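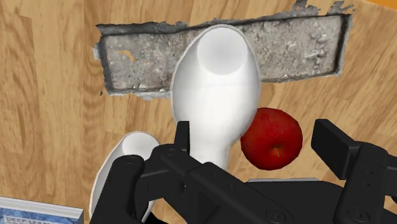
仿真里的桌面:白色长瓶状物体、红苹果和夹爪,左下角还有一本蓝封面的书。

先说结论:我觉得我们这一行对“失败”的记法有问题,而且问题不小。

事情是上周出的。我们组在给Fenda的机械臂调抓取策略,任务写出来简单得有点丢人,夹起苹果,放到一边,完事。仿真里跑了300次,成绩漂亮得让人想截图发朋友圈(我还真发了,现在删了)。然后策略搬到实机上,第二天下午,夹爪下去的时候手指外侧先顶到了旁边的瓶子,瓶子一歪,带着苹果滚下桌,夹爪在空气里认认真真地合拢,抬起来,移到目标位置,松开。日志上写的是什么呢?“任务完成”。

我当时就站在旁边,手都已经放到急停按钮上了,愣是没按下去。为什么没按?因为它的动作太从容了!一点犹豫都没有,你会下意识觉得它知道自己在干嘛。这件事我后来想了好几天,越想越觉得后背发凉。一个空夹爪演完全套流程,系统还给自己打了勾,这要是手里拿的不是苹果,旁边放的不是瓶子,而是谁的一只手呢。

回头查原因,其实一点都不神秘。成功的判定条件是我们自己写的,只看夹爪有没有走到终点、手指有没有给过闭合指令。至于手指之间到底夹没夹着东西,没写。力反馈的信号一直都在,就是没人接到判定里去。仿真那边用的是同一套判定,所以那300次里到底有多少次是真夹住了,说老实话,我现在不敢拍胸脯。

仿真的问题还不止这一个。你看文章开头那个桌面,苹果贴着那个白色的大家伙,两根手指要从两边下去,中间的空当宽得把两样东西一块儿圈进去都够。这种摆法,人一看就知道麻烦:你是要夹苹果呢,还是连旁边那个一起搂了?可策略不会觉得麻烦,它只会照着学来的动作往下走。我们呢,看着木纹、石板的质感都做得挺像回事,心里就先松了一半。画面逼真这件事特别会骗人,它让你以为物理也跟着逼真了。瓶子多滑、多重、重心在哪儿,我们都是随手填的数,填完就再没回去看过。

我把这件事讲给Reda Shawky听,他在Redbridge做了很多年产线安全,脾气很直。他听完第一句话问我:“你们的瓶子碰倒了算什么?”我说不算什么呀,任务里又没提瓶子。他说那你们这台机器碰倒任何东西都不算什么。

我一时没接上话。

他那边的规矩跟我们完全两样。产线上只要机器碰了不该碰的东西,哪怕只是蹭了一下,活儿也干完了,照样要停下来登记。我以前觉得这种做法太重,搞研究的嘛,东西天天倒,倒一次写一张单子,那还干不干活了?现在我的想法变了。单子可以写得很短,但是碰撞必须是一个独立的结果,不能让“完成”两个字给盖过去。你把它盖过去一次,它就从数据里消失了,后面训练的人拿到的是一份干干净净的记录,他凭什么怀疑?

有同事不同意,说我小题大做,苹果摔了就摔了,洗洗还能吃。他的理由也不是没有道理:实验室的桌子周围有护栏,人都站在线外面,机械臂限了速,早期策略本来就该多摔多碰,管得太细大家会变得束手束脚,最后谁也不愿意试新东西。这个担心我认。我见过那种组,换一个夹爪垫片都要等好久的批,人早就没心气了。

可是我说的压根就不是少试。你尽管试,摔一桌子苹果我也不心疼,我心疼的是摔了以后那条记录写着“任务完成”。更要命的是,这种记录会跟着代码走。我们这套判定最早是从Donura那个老项目里抄过来的,当时桌上只放一样东西,四周什么都没有,够用。后来桌上的东西越加越多,瓶子啦,书啦,石板啦,判定那几行一个字都没动过。我翻提交历史的时候脸都红了,最后改它的人就是我,改的是一个缩进。

还有急停。我想单独说说急停,这块我觉得大家聊得太少。手放在按钮上跟真的会按,中间差得远着呢。我们平时培训讲的都是“发现异常立即按下”,听着没毛病,可什么叫异常?夹爪乱抖,大家都会按。夹爪空着手、很优雅地走完全程,我没按,站在我旁边的人也没按。后来我们做了个小练习,由一个人偷偷把桌上的东西挪开,看操作的人多久会反应过来。最慢的那位等到夹爪都松开了才“哎”了一声。他可是我们组最老练的一个。

所以我现在的主张挺具体的。判定成功得看东西,看夹爪自己的动作不算数。桌上不是目标的东西,动了就记,记在单独的一栏。仿真里的成功率往外报之前,先随机抽30段录像让真人看一遍,看的人最好没写过这段代码。这几条都不高深,Qian那边做仓储的朋友听了还笑我,说你们才想到啊?笑就笑吧。

我们已经把那300次重新过判定了,现在还在跑,结果我会贴在这篇后面的更新里,难看也贴。那张朋友圈的截图,有人存了的话,麻烦删一下。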